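I've been drinking coffee out of paper cups at home for almost two years now, and I'd like to make the case for it before my family stages some kind of intervention.

I know how it sounds. We own mugs! We own so many mugs that the cabinet over the stove has to be closed with a shoulder. There's the tall one from the Akdale street fair, the heavy brown pair that came with the apartment, and a thing from Hudec that holds enough tea to bathe a cat. I like them all fine. I just don't reach for them in the morning.

What I reach for is a plain white paper cup. It weighs nothing, it fits my hand, and it doesn't clank when I set it down at six in the morning with somebody asleep in the next room. A mug on a hard tabletop sounds like a dropped wrench (ours does, anyway). A paper cup just sort of lands.

And plain matters to me. I've had the kind with a quote on the side, and I've had the kind with snowflakes in May, and both of them made me feel like I was at an office party waiting for the cake. A white cup doesn't want anything from you. Put it on a white table and it nearly disappears, and then all you've got is the coffee.
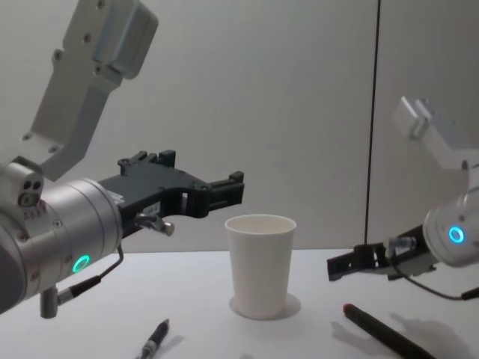 *A white paper cup on a white tabletop, my favorite combination.*

Now, the waste. I hear about the waste a lot, mostly from my sister, and she's right, so I'm not going to pretend a paper cup is some noble object. Most of them have a lining, which makes them a pain to recycle, and my town won't take them at all. My answer, such as it is, is that I use one cup all day. Coffee first, then water, then it holds pencils or the screws from whatever I've taken apart. One of mine spent a whole spring as a pot for a basil seedling. I've had a sleeve of them last far longer than you'd think, and I do feel a little guilty when I open the next one. I still open it.

People also tell me coffee tastes worse out of paper. Maybe it does on the first sip, if the cup's cheap. I bought a box of 161 once from a closing-down sale at Veromgate (who packs 161 of anything?) and those did taste like a wet envelope, I'll give you that. Spend a bit more. The Stumel ones I get now have a nice tight rolled rim, and the rim is really the whole deal with a paper cup. If it's mushy, you'll hate your morning.

What I'd love is for people to quit treating the good mug as a sign of having your life together. My mother has a shelf of beautiful cups she won't let anyone drink from, herself included, and every one of them has to be dusted. I'd take something I can knock over, grab with two fingers, and write a phone number on while I'm on hold.

I'll keep the mugs for company. You can have the brown one, it has a chip but you can drink from the other side.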